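Pavodus Two-Arm Recording Kit: Set-Up Guide
Section 6. Preparing a Home Session for the Skistis Method
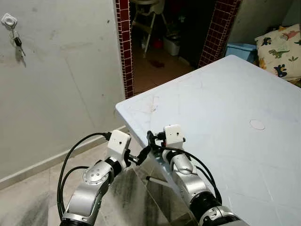

The Skistis method compares policies trained on demonstrations from lived-in rooms with policies trained on demonstrations from a laboratory bench. Results can be compared between sites only if the steps in this section are completed in the order given.

6.1 Placing the arms

1. Bring the base to the work table and lock it. Both grippers must be able to reach the nearest part of the table top.
2. Raise both arms to the ready pose, with the grippers facing each other and a narrow gap between them.
3. Confirm that each wrist camera module is seated and that its lens is clean.
4. Check the slack in the cables. A cable may loop outward from the module but must not cross the gripper.

CAUTION: Keep hands clear of the gap between the grippers whenever the motors are powered.

6.2 Preparing the room

5. Leave household items where they are. Do not tidy, cover, or replace furniture.
6. Keep doors in their usual position and record the position on the room sheet.
7. Clear the arm path only of items that could break or spill.

NOTE: The Darau baseline was recorded with fixed lighting. Home sessions use the lighting found in the room.

6.3 Recording

8. Record 80 demonstrations for training, then 6 for checking. Do not mix the two sets.
9. Return both arms to the ready pose before each demonstration.
10. Stop any demonstration that exceeds 2000 control steps and mark it as void.
11. Evaluate the trained policy over 200 trials, including failed grasps in the total.

NOTE: If the base is moved during a session, repeat 6.1 and begin a new session number. Trials from before and after the move are reported separately.

Section revised 2019-09-11.

Comments (3)

gripfinger_k
Does step 10 apply to the checking set as well? We voided one and were left with five.

benchside
Yes, it applies to both. Record a replacement under the same session number.

tallowmere
The room sheet in the Pîrvu download still has the old step numbers.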